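About Gustari

Small shop in Ivarport, audio gear only. Rack preamps, zone mixers, paging for churches, gyms, school halls. Started with one mixer for the Trorcombe ice rink - still running, still ugly.

Every unit gets 3 hours on the bench before it ships. No exeptions.

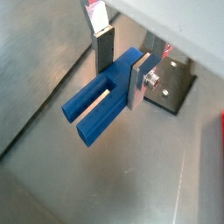
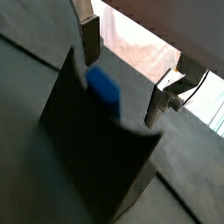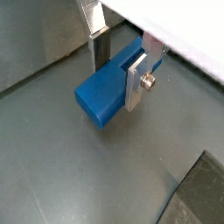 15 people now, nearly 200 dealers. Le Roux handles our overseas orders, so please dont call us about those. Repairs on anything we ever built, any age. Send the serial number first. Phones open till 4 pm, closed for stock count in September.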